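# Living Room Helpers Wanted at Flisow House

Come help us look after the rooms everybody actually sits in!

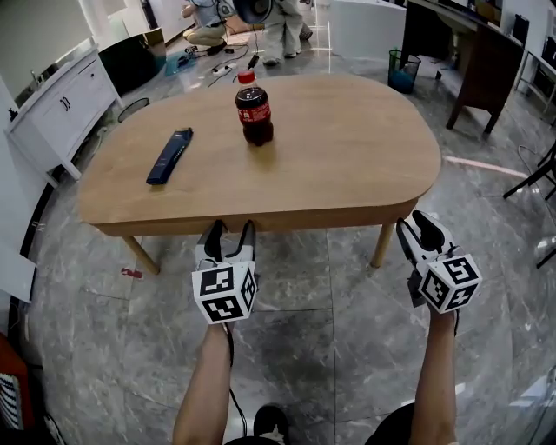 *The oval table, with a bottle of cola still on it.*

Flisow House is a shared home for people who are in town for a few weeks or a few months — nurses on short contracts, students between leases, parents staying near the hospital. They have their own bedrooms and share everything else. We're looking for two part-time helpers to keep the shared rooms pleasant from January on, and we'd love to hear from you if you're the kind of person who can't walk past a crooked chair.

## What you'd be doing

Mostly tidying, in the ordinary sense. People come in from a long shift, have a drink, watch half a movie and go to bed, and the next person deserves a clear table. You'd go through the two living rooms, the dining corner and the downstairs hall, put things back where they live, wipe down the surfaces and sweep or mop the floors. The light wood tables need a soft cloth and a quick drying afterward (please, no scouring pads, we have learned this lesson). The marble-patterned tile is much more forgiving, though it does show crumbs.

You'd also:

- bring half-full bottles back to the kitchen, and empties to the recycling in the side yard
- return remotes, chargers, board games and books to the shelf or drawer with the right label
- put anything you can't place in the lost-and-found basket and write it in the notebook
- restock napkins, coasters and tea lights
- tell us when something wobbles, drips or squeaks

There are 267 items on the house inventory, from the big soup pot down to the doorstops, and once a month we go through the whole list together. It sounds dull and is really one of the nicer afternoons here! Randa Semaan brings lentil soup and we play the radio loud.

## What you wouldn't be doing

Bedrooms and bathrooms are cleaned by a separate crew from Skitis, and the heavy laundry goes out. You won't be asked to cook, carry furniture up the stairs or settle arguments over the TV.

## Hours

One helper takes the morning round, starting at 9 a.m., and the other takes the evening round, starting at 6 p.m. Each round is 2 hours. Tell us which one you'd like, or if you could do either. If you need to swap now and then, just work it out with the other helper and let Hala Khoury know before noon.

## Who we're hoping to meet

You don't need any experience in hotels or cleaning. What matters to us is that you're careful with other people's things and comfortable saying hello to someone in slippers. Residents leave all kinds of stuff lying around, and we ask that you move it gently and never throw anything out without checking. If it's obviously trash, fine. If it might be the only copy of somebody's knitting pattern, it goes in the basket.

You should be able to be on your feet for the full round and bend to reach under sofas. We use unscented cleaners in the living rooms, so please skip strong perfume on work days. English is the language we mostly use, but Arabic, Czech and Tamil all get plenty of use around the dinner table too.

## What we offer

Paid hours from the first day, including training. New helpers spend their first week doing rounds alongside Nadine Akl, who set up the labels and the notebook and will happily show you her way of folding a throw blanket. You get a locker, a house apron if you want one, a meal on every round you work, and use of the garden and the book room whenever you like. The book room has passed 1,000 titles now — some of them even in order.

## How to apply

Write us a short note, by email or on paper, addressed to Radoslava Matoušek at the Flisow House office. A résumé is welcome but not required. Please include:

- your name and the best way to reach you
- morning, evening or either
- when you could start
- a few lines on a room you like, and what keeps it nice

We invite everyone who looks like a good match to come by, see the rooms and do a short practice round with us, also paid. If stairs are a problem, mention it in your note and Selvaraj Roy will meet you at the side entrance, where there's a ramp.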